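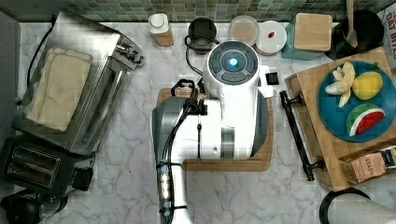 Kitchen > Countertop Appliances > Reviews

Ferdale Compact Toaster Oven: long-term notes
Brijesh Singhal
2023-03-25

The Ferdale has been on my counter since September. It sits at the left end, door facing right, with the two-slot toaster next to it and the jars along the backsplash. I bought it to avoid heating a full-size oven for one flatbread, and most of these notes concern that job.

Construction
The body is stainless steel with a glass door and a chrome handle. The door spring is firm and holds at half open. Fingerprints show on the steel and come off with a damp cloth. The handle stays cool enough to grip without a mitt for the first 4 minutes or so of a bake cycle; after that, use one. The feet are rubber and have left no marks on the marble.

Heating
The dial is marked in degrees Fahrenheit, and the markings are optimistic. With an oven thermometer on the center of the rack, a setting of 400 settled at 374, an error of 26 degrees. The offset was the same on three later checks, so I now set the dial high and leave it. The back left corner browns first. Turning the bread halfway through fixes this, though it shouldn't be necessary in a cavity this small.

Flat items do well. A tortilla warms evenly and stays flexible if pulled early. Thick slices come out drier than they do from the slot toaster, which is faster for plain toast and remains in use for that reason. Anything taller than a dinner roll gets too close to the upper elements.

Power
There are two settings, 600 and 900 watts. The lower one is useful for reheating and little else. The cord is short – mine reaches the outlet only with the oven pushed to the end of the counter. A cord exit on the side would have been more practical.

Compared with the Briter
I used a Briter of similar size before this one. It had a better timer, with a clear stop at zero, and a worse crumb tray. The Ferdale tray slides out from the front without lifting the door. The Ferdale timer drifts long by a few seconds and has a loud bell that can't be turned off.

Cleaning
Rack and tray are dishwasher safe. The glass doesn't come out, and grease collects along its lower seam. A plastic scraper reaches most of it.

Verdict
Recommended for flatbreads, open sandwiches and small reheating jobs, provided you own a thermometer. Keep a slot toaster if you have the room.

Rating: 4 out of 5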